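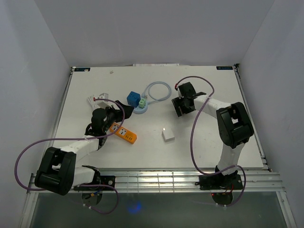 제17호 · 195쪽

# 책상 위 자잘한 물건 정리, 유행하는 방법은 일단 의심하고 시작하기

책상 정리 글을 읽다 보면 꼭 수납함부터 사라고 한다. 칸막이 트레이, 투명 서랍, 라벨기. 나도 시키는 대로 해 봤고, 프룰사이드(Prulside) 칸막이 세트를 산 다음 달에 책상 위는 그대로인데 칸막이만 늘어 있었다. 그래서 이 연재에서는 수납용품을 마지막에 다룬다. 끝까지 안 사도 되는 사람이 꽤 많을 거라고 본다.

대상은 흰 상판에 작은 물건이 흩어져 있는 상태다. 주황색 멀티탭이 있고, 파란 플러그 어댑터처럼 생긴 조그만 네모 블록이 있고, 그 밖에 잡다한 것들이 있는 정도. 심하게 어지러운 책상은 오히려 쉽다. 버릴 게 많으니까. 어중간하게 흩어진 책상이 오래간다.

## 준비물

- 마른 천 한 장
- 얕은 상자나 쟁반 하나 (집에 있는 것)
- 벨크로 끈 또는 빵 봉지 묶는 끈
- 메모지와 연필

## 1. 멀티탭 자리를 먼저 정한다

보통은 '작은 것부터 치우라'고들 한다. 나는 반대로 한다. 전원 자리가 안 정해지면 충전기와 어댑터의 자리도 정해지지 않고, 일주일이면 전부 원위치다.

멀티탭을 상판 위에 둘지 아래로 내릴지부터 고른다. 깔끔한 사진에는 죄다 상판 밑에 붙어 있는데, 플러그를 하루에 여러 번 꽂았다 빼는 사람에게는 권하지 않는다. 허리를 숙이기 싫어서 결국 멀티탭을 하나 더 꺼내 오게 된다. 위에 둘 거면 뒤쪽 모서리에 긴 변을 맞춰 놓는다. 가운데는 피한다.

양면테이프로 붙이는 방식은 솔직히 믿지 않는다. 독자 인디라 아차르야 씨는 테이프로 멀쩡히 잘 쓰고 있다고 편지를 보내왔는데, 붙인 지 한 달 됐다고 했다. 여름을 한 번 나고 다시 이야기해 주시면 좋겠다.

주의할 점 하나. 멀티탭을 옮길 때는 벽 콘센트에서 먼저 뽑는다. 정격 용량은 제품 표시를 확인하고, 멀티탭에 멀티탭을 이어 꽂지 않는다. 이 부분만큼은 의심하지 말고 따라 주시길.

## 2. 나머지를 전부 상자에 옮긴다

분류하지 말고 그냥 담는다. '설렘' 같은 것도 묻지 않는다. 어댑터 블록을 손에 들고 설레는지 물어봐야 답이 나올 리 없다.

상판이 비면 마른 천으로 닦는다. 흰 상판은 연필 자국이 잘 보이는데, 마른 천으로 안 지워지면 물을 살짝 묻힌다. 매직블록은 표면이 코팅된 상판이면 광이 죽을 수 있어서 구석에 먼저 시험해 본다.

## 3. 사흘 동안 상자에서 꺼내 쓴다

필요한 물건이 생기면 그때 상자에서 꺼내고, 쓴 다음에는 상판 위 손이 가는 곳에 둔다. 꺼낸 물건 이름은 메모지에 적는다. 귀찮으면 이름만이라도.

사흘이 짧다는 의견도 있었다. 헤릿 바르트 씨는 최소 한 달은 봐야 한다는 쪽인데, 한 달 동안 상자를 책상 옆에 두면 그 상자가 가구가 된다. 1월에 내가 그렇게 해 봤고 상자 위에 책이 쌓였다.

## 4. 남은 것을 가른다

상자에 남은 물건은 이렇게 처리한다.

1. 무엇에 쓰는지 아는 것: 서랍으로.
2. 무엇에 쓰는지 모르는 것: 봉투에 넣고 겉에 날짜를 쓴다.
3. 같은 종류가 이미 있는 것: 하나만 남긴다.

어댑터는 2번과 3번 사이에서 늘 애매하다. 여행용인지, 옛날 기기에 딸려 온 것인지 모르면 몸체에 적힌 전압과 규격을 읽어 본다. 글자가 지워져 읽을 수 없으면 쓰지 않는 게 낫다.

## 5. 선은 짧게 묶되 꽉 조이지 않는다

남는 길이를 느슨하게 한 번 감아 벨크로로 고정한다. 팽팽하게 꺾어 묶으면 피복이 상한다. 케이블 박스는 글쎄, 안이 안 보이니 정리한 기분은 드는데 선 하나를 뺄 때마다 전부 쏟아야 한다. 나는 쓰다가 치웠다. 상판 앞쪽으로 선이 늘어지면 소매나 무릎에 걸리니 되도록 뒤로 넘긴다.

## 6. 그래도 수납함이 필요하다면

4번까지 끝내고 메모지에 적힌 물건만 올려 둔 상태에서 자로 잰다. 높이가 낮고 뚜껑이 없는 것이 무난하다. 뚜껑이 있으면 뚜껑 위에 물건을 올리게 된다. 새것을 사기 전에 과자 상자로 일주일 써 보고, 불편하지 않으면 그냥 과자 상자를 계속 쓰면 된다.

지난 호의 서랍 편에 온 질문 가운데 '얼마나 자주 치워야 하나'는 답하기 어렵다. 매일 5분이라는 말을 많이 하는데 나는 지켜 본 적이 없다. 멀티탭 옆에 모르는 물건이 다시 보이면 그날 3번부터 하면 된다.

글: 야네트 플로레스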